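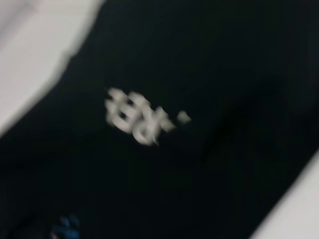

Keeping black clothes black

Most of the questions that came in after the January mending evening were about dark laundry, so this item is longer than usual. People wanted to know why a black shirt goes gray or brownish after a season, whether the special detergents are worth the money, and whether dyeing something at home is a good idea. Bernd Nolte, who ran the finishing room at a dye works before he retired to Bedholm, answered most of them on the night. What follows is put together from his notes and from what members wrote in afterward.

Why black fades sooner

Black is a heavy color. To get a deep black on cotton, a mill has to put a lot more dye on the cloth than it would for a pale blue, and some of that dye never bonds properly with the fiber. It sits on or near the surface and leaves in the first few washes. A well-made shirt has had most of the loose dye rinsed out before it is sold. A cheap one often hasn't, and you will see it in the wash water.

A lot of what people call fading has little to do with lost dye, though. When cotton rubs against itself in the drum, tiny fiber ends break and stand up from the surface. They scatter light, and the cloth looks gray even when most of the dye is still there. You can check this at home. Wet a small patch of the worn area. If it goes back to a good black while wet, the dye is mostly fine and the surface is what has changed. If it stays brown or gray, dye has gone.

Residue is the third cause. Too much powder, or powder that didn't dissolve in a short cold wash, leaves a chalky film that shows up on black before it shows up anywhere else. Hard water makes it worse, and the water on the Olach side of town is very hard.

Washing

Turn everything inside out. It costs nothing and it puts the rubbing on the side you don't see. Close zippers and hooks before the load goes in, and keep jeans and towels away from shirts. Towels are the worst thing you can wash with black cotton, both for the lint and for the weight when they are full of water.

Wash cold or at the lowest warm setting. Use a liquid detergent without bleach or brightener. Brighteners are added to make whites look whiter, and on a dark shirt they give a faint bluish haze that builds up over many washes. Read the back of the bottle, as the front is not much help. A detergent sold for darks is usually an ordinary liquid without brighteners, sometimes with an enzyme that trims off loose fiber ends. If your regular liquid has no brightener, you may not need a second bottle.

Measure the dose. Bernd uses less than the cap line for a normal load and adds a second rinse if the water still looks cloudy through the door. Fabric softener he leaves out. It coats the fiber, and on synthetic sports shirts it tends to hold on to smells.

Don't fill the drum to the top. The clothes need room to move through the water, and a packed load rubs harder. On the other hand, a very small load on a long cycle gets thrown around more than it needs to be. A drum that is a little over half full is a fair target for shirts and light trousers.

Several members asked about vinegar and salt. Neither one sets dye in a shirt you bought at the store. Salt is used during dyeing with some kinds of dye, which is probably where the story started. Vinegar in the rinse can help take off detergent film and mineral scale, and a shirt may look darker afterward for that reason. It is better used as a soak in a bucket now and then. Some washing machine makers advise against it because of the rubber seals, so check your manual.

Wash less often if you can. A shirt worn for two hours over a T-shirt can hang by an open window overnight. Small marks can be sponged off with a damp cloth and a drop of liquid soap. Rinse the spot with a clean damp cloth afterward, or the soap will leave a ring.

Drying and ironing

Keep black clothes out of direct sun. A line in the shade is fine, and so is a rack indoors with some air moving. If you must dry outside in full sun, dry inside out and bring things in as soon as they are done. Shoulders and collar folds go first.

A tumble dryer is hard on dark cotton. The lint in the filter is your clothing. If you use one, take shirts out while they are slightly damp and hang them up by the hem or on a wide hanger. A short tumble on low at the start shakes out creases and does much less harm than a full cycle.

Iron on the wrong side. Where you have to press from the right side, such as a collar or a button band, put a thin cotton cloth in between. The shine you see on the seat of black trousers or along a seam comes from flattened fibers. On wool it can often be lifted with steam and a soft brush. On polyester it usually means the surface has started to melt, and that doesn't come back.

Lint and hair

A sticky roller is fine for the last minute before you go out. For regular use, a clothes brush does a better job and doesn't leave glue behind. Brush in one direction, along the length of the cloth. A damp rubber glove works well for cat hair. Şükran Başaran wrote to say she runs dark clothes in the dryer on the no-heat setting for a few minutes before washing, so the hair ends up in the filter and not in the drain.

For pilling on knits, use a fabric shaver with a light hand and lay the garment flat on a firm surface first. Go slowly around seams. Never shave cloth that is pulled over your knee – that is how most of the holes we see on mending evenings are made.

Dyeing at home

Home dye can bring back a cotton, linen or viscose garment that has truly lost color. It will not do much for polyester unless you buy dye made for it, and that kind needs a very hot bath. Check the label before you buy anything. A shirt that is part polyester will take the dye only on the cotton part and come out a dark heather gray, which you may or may not like.

A few points from Bernd's notes:

Weigh the garment dry. The dye packet is meant for a certain weight of cloth, and going over it is the usual reason people get charcoal when they wanted black. For black, he plans on twice the dye the packet suggests for other colors.

Wash the garment first, without softener, and put it in the dye bath wet. Dry cloth takes dye unevenly.

Expect the thread to stay its old color. Most sewing thread is polyester. If the shirt was black to begin with, the thread probably still is, and you won't have a problem.

Stains and bleach spots will show through. A bleach spot will get darker but seldom matches. For a small one, a fabric marker is less work.

Keep moving the cloth for the whole time in the bath. Rinse until the water runs clear, then wash it alone the first time and with other darks for a few washes after that.

Use a pot or bucket that you will not cook with again. Wear gloves.

When to give up on it

If the cloth has gone thin at the elbows or under the arms, dye won't help, and it's better to save the buttons and cut up the rest. Black cotton makes good cleaning rags for bike chains and shoes. It also works well for patching pockets from the inside, where the exact shade doesn't matter. Members who sew can always use larger pieces, and there is a box for them at the back of the room.

Next mending evening

We meet again on Saturday at 2 in the usual room in Bedholm. The subject is zippers: replacing a slider, shortening a zipper from the top, and what to do when the teeth part below the slider. There is space for up to 9 people at the tables with machines, so tell Şükran beforehand if you want one. Hand sewing needs no booking. Bring the garment clean, and bring the old slider if it has come off.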